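Does anyone need a meal plan?

Every April I get talked into some new way of feeding this household, and this year it was a meal-planning subscription. The pitch was that we'd save 5 hours a week.
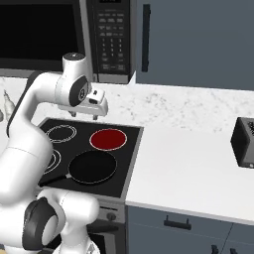 I doubt it. I timed myself for 2 weeks, and picking dinner takes me as long as opening the fridge. The plan wanted me to sit down every Wednesday and rate 411 recipes by "mood." My mood was bad.

Then there's the shopping list. It had me buying fennel for one salad - one - and the rest of the bulb went soft in the drawer. Rangi Bright swears by hers and says I gave up too early. Maybe. I'm still waiting to see her grocery bill.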